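Handout 2: Teaching positions for the Kasex arm
Shared workshop, notes by Hok-lam Au
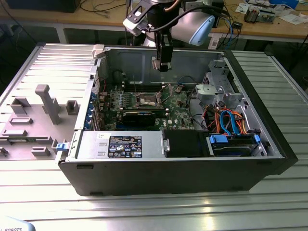 How many positions should be stored for one pick?
Two to begin with: one straight over the part and one at gripping height.

Run the arm slowly between them before closing the gripper. Keep the speed at 18 out of 100 until the path is right. Save the file under your own name. Bhupendra Agarwal has the key to the spares cupboard. Wiring is in the September notes.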